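I have a confession to make before we go any further: I spent a whole December afternoon cheering for a cooking pot.

I'd driven out to Loltcombe to write a nice tidy piece about a student robotics competition, the kind where you get your quotes, eat a cookie and go home by four. I stayed until they locked the building. The contest is called the Rimero Kitchen Round, it's run entirely on computers, and the teams (mostly high schoolers, with one very young bunch from the middle school next door) write the software that tells a robot arm how to do chores in a make-believe kitchen. There is no actual robot in the room. There are laptops, extension cords, a heroic amount of popcorn, and a big screen up front where everybody's runs get shown.

I'll admit I was let down when I heard the no-robot part. I grew up on the kind of robot contest where things crash into each other and pieces fly off! But then the first run went up on the screen, the room went dead quiet, and I got it.

The deal is simple enough. Each team gets a list of tasks about a week ahead: put a thing in a thing, move a thing off a thing, open this, close that. On the day, the kitchen gets shuffled. The counters might be a different color, the stove might be a different stove, and somebody's favorite spatula has wandered off to a place it's never been before. The code has to cope. Each team gets 800 points to start with and loses them for dropping stuff, bumping stuff, or dawdling, and dawdling is where most of them bleed. I watched one arm think about a cabinet handle for so long that a kid two rows back started humming game show music.

The club I'd come to see calls itself Plalinau. I asked three different members what it means and got three different answers, all delivered with total confidence, so I'm leaving that one alone. They meet after school in what used to be a sewing room, and they're the sort of team that argues about everything, loudly, and then shares a sandwich. Their big argument this season was whether the arm should come at things from above or from the side. From above is easy to plan, but then you've got the range hood to worry about. From the side keeps you clear of the hood and puts you in danger of knocking over everything else on the stove.

They'd gone with from above. You can imagine how much I cared about this by two in the afternoon (a lot, it turns out I have opinions about range hoods).

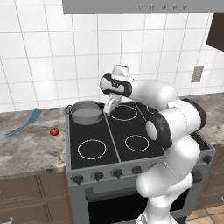
*Mind the hood: the simulated arm over the cooktop, fingers partly open, with the pot just to one side.*

What I love about looking at these kitchens is how ordinary they are. There's a tomato on the counter. There are brown cabinets and white tiles and a wall outlet, and it could be the rental I lived in right after college, minus the smell. The students told me the tomato is a bit of a celebrity. It shows up in a lot of the kitchens, it's small and round, and round things are murder. Squeeze too lightly and you've got nothing, squeeze too hard and the simulator gets upset and flings it across the room. One of the girls on the team has a folder of her best tomato disasters, and I watched every single one of them, twice.

Pots are supposed to be the easy ones. Big, straight-sided, sitting still. But a gripper has only so much reach between its fingers, so you can't just grab the whole pot like a coffee mug. You have to go for the rim or the handle, and to do that you have to know where the handle is, and the handle gets turned around on you too. Plalinau's first version picked a spot on the rim and hoped. Their second version, which they call Belhaj (after a typo, don't ask, I did and it took ten minutes), looks the pot over and chooses. Before the contest they ran it through 159 practice kitchens and it managed a clean pickup in 79 of them.

Now, I'm no mathematician, but I said something like "oh, so half!" in a cheery voice and got a look I haven't gotten since my own teenage years. Half was apparently a very big deal. The version before it had been so bad that they'd stopped writing the numbers down.

The coach, who teaches chemistry and claims to know nothing about code, has one rule, which is that you can't delete a failed run until you've explained it to somebody else. So the kids are always grabbing people. I had a wrist joint explained to me by a ninth grader using his own arm and a stapler, and it was the clearest ten minutes of teaching I've sat through in years. He wants to be a dentist, by the way. Robots are just for fun.

Their final run came late in the day, by which time the popcorn was gone and I was standing up with everybody else. Belhaj got the pot, got the spatula, and then lost a whole pile of time on a drawer. They finished with 765, good enough for second place, and spent the ride home (I'm told) arguing about the drawer.

The from-the-side camp would like it on record that they still think they're right. The next round is in the spring, they've already asked if I'm coming, and I've already cleared the date.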